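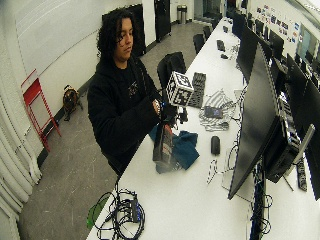 What we need for a second handheld station

I said last month I would write up the budget for the next round, so this is it. We have 2,000 to spend before the end of March and it has to cover a second handheld unit, whatever cables and hubs go with it, and somewhere to put the recordings. The first station stays as it is.

The handheld with the marker cube on top has been the best purchase so far. I would buy the same again from Preltari, although their delivery times got longer over the winter. Wisberg sell one that costs less, but the cube is extra and so is the mount, and by the time both are in the basket the saving has gone.

Cables are where I got it wrong last time. I put down one line for "sundries" and spent 233 on leads, hubs and power strips in the first few weeks. This time they get their own line. I want longer leads as well, so the hub can live further back from the edge of the desk.
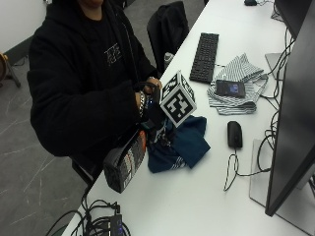 Desk space and things to practise on

No new desk. We have a long one already and a second person can work further down it. A proper clamp for the fixed camera is on the list, and a spare set of printed markers, as they do get scuffed.

For objects I am spending next to nothing. Cloths, pouches and small boxes from home do the job, and folding and packing is most of what we record anyway. If anyone from the Jinport group is reading, I still have your list and will get to it.

Storage is the part I can't settle. The round view from the gripper camera makes large files and we keep the fixed camera's footage as well. I have priced 2 drives against 5 smaller ones. Two is tidier, five is cheaper to replace when one goes. I'm leaning towards two and a cheap enclosure. 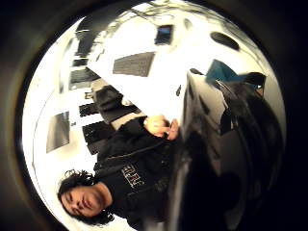

Fagundes wrote to say that I should hold back a tenth of the money for repairs, and that grips and connectors wear out well before cameras do. I hadn't put anything aside for that, so the enclosure may have to wait until summer.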